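Thread. I work in the sorting hall of Osach, at the Bratance site. Since February we have robot arms at one of our lines. People ask me what changed for us, so I write it here in small parts. English is my second language, please be patient with me.

1/ First the place. We sort drinks packaging that comes back from shops and offices. Bottles, caps, sometimes things which are not bottles at all. There are 48 of us over all shifts. I have been at the line for seven years, before that I was in the warehouse at Khoury.

2/ The old job was simple to explain. You stand, the belt brings things, you pick. Clear on one side, coloured on the other, rubbish behind you. After some hours your shoulder knows exactly what time it is.

3/ Management told us about the arms in a meeting in the canteen. They had slides. The slides said "support for the team". A colleague asked if the team would be the same size afterwards. The answer was long and it did not have a number in it.

4/ So I will give the number. No one was dismissed. Three people moved to the baling side, and two who retired were not replaced. I think it is fair to say both of these things together.

5/ The system is called Pamine. Before anything goes to the big line, it is tried on a small bench with a few bottles and a bin. Two of us from the floor were asked to help there, and I said yes, mostly because of the shoulder.

6/ My task on the bench is to lay out the bottles. It sounds like a joke job. But the engineers used to put them in nice rows, and bottles do not arrive in nice rows. They arrive on top of each other, with the cap on, with the cap off, with half of a label. 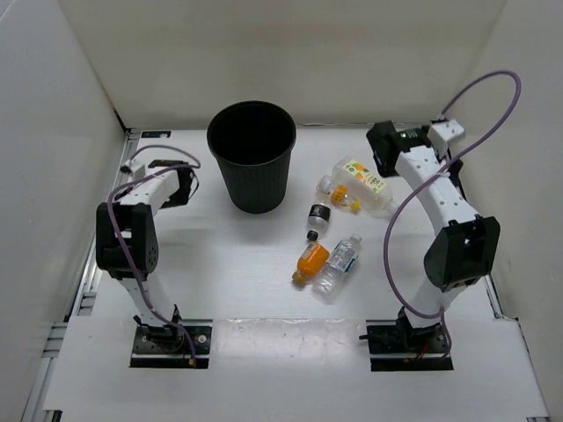 7/ We agreed on a fixed set of layouts, and I wrote most of them. There are 200 on the list now. I never had my name on a list like this before, so I was a little proud, I admit it.

8/ What is difficult for a machine was a surprise to me. Heavy things I expected. But the trouble is more with clear plastic on a light floor, and with one bottle which leans on another. I take such a bottle without thinking. Now I had to explain how I take it, and I could not do it for two days.

9/ Then I noticed that I push the top one a bit with the side of my hand before I grip. I did this for years and did not know. An engineer wrote it down in her notebook.

10/ On the big line the change is different. One day last month the counter for our shift showed 3010 items picked by the arms, and 772 of them came back to us for a second look. Those 772 are our work now. The easy bottles go away and we get only the strange ones.

11/ Some colleagues like it. Some say it is more tiring for the head, because before you could think about your dinner and now you must decide something all the time. I belong to both groups, it depends on the day.

12/ We asked for two things. A longer break after the second-look station, and that the training hours are paid as normal hours. We have the second one. For the first one they gave us up to ten minutes more, "if the line allows it". The line does not often allow it.

13/ One more thing, about noise. The arms themselves are quieter than I expected, but we talk less, because we stand further from each other. Before, I knew all about everyone's children. I have said this at the feedback meeting and it was written under "other".

14/ If your workplace is getting something like this, ask early who will teach it and who gets the difficult pieces after. Ask also to see the test bench. They were quite happy to show us when we asked.

15/ I am on late shift this week, so I will answer questions in the mornings. Questions about wages please by private message.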